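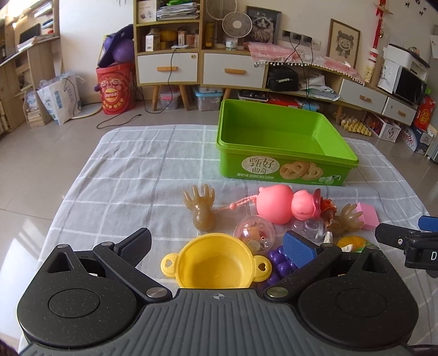

Weteo Hand Gripper Review: Two Weeks of Picking Up Toys

Home Reviews Grippers Arms Controllers Contact

7 min read

I have been wanting to write about the Weteo for a while now, and I finally feel I've spent enough time with it (and dropped enough toy food with it!) to say something fair. It's a hand-held gripper, the kind you squeeze yourself while a camera on the tool records what the fingers are doing, and I bought it to collect practice grasps for a little arm I've been putting together at home.

First, the feel of it. The body is dark and speckled, and there is a ribbed gray plate in the center with a small logo that looks like a compass. I'm fond of that plate. The fingers swing in from two round black hubs, and the linkage has a nice, even pull all the way through, which I can't say for the Pruken I used before. The Pruken always had a stiff spot right near the end, just where you want to be gentle.

Now, the pads. I've been running one black textured pad and one blue one, and I like the mix more than I thought I would. The blue is the softer of the two and it gives a bit on round things, while the black one keeps its shape and does the steady work. My best test piece is a yellow toy pot with looped handles, one of them with a heart-shaped opening. Go for the rim and it's easy. Go for a handle and you really have to line the tips up, and I missed plenty of times before I got the knack of it.

I set out 40 grasps per session, a mix of hard and squishy pieces. The rubber hands and the pink pig were a pleasure. The clear plastic ball with the trinkets inside was the troublemaker, as it likes to roll off the moment one finger touches it before the other. The purple grapes were somewhere in between. And do try a crumpled bit of silver foil if you have one handy, it tells you a lot about how lightly you can squeeze!

I work on a plaid tablecloth, and I'd recommend cloth to anybody starting out. Small pieces stay put much better than they did on my bare desk.

Complaints? A couple. The grip gets tiring after almost 40 minutes, and the Reltance software that I use to sort the recordings took me a whole evening to set up. The manual is thin, too. I'd still pick the Weteo over the Pruken without much thought, and I'm planning to try harder pads on it in November, mostly for the flat pieces like the toy egg slice.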